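Rent went up again, and other house stuff

Quick one before work. Numard sent the renewal in June - up 8 per cent, no new paint, same dodgy tap. Rang them at 13 past nine, on hold forever. They said thats the market.

So we looked at a two-bedder on Dabbas Street. $508 a week and about 100 people in the queue. Didnt bother filling in the form.

Trurex reckons buying is cheaper if you go out past the ring road. Maybe. Deposit though. Trisance has some townhouses going up, small yards, no parking. Will go look when I get a minute.

Anyone rented out that way? Neighbours ok? Let me know.
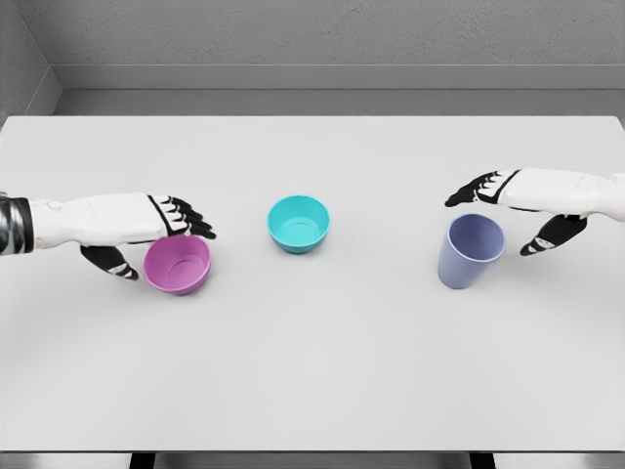
Pink bowl, teal bowl, and a cup.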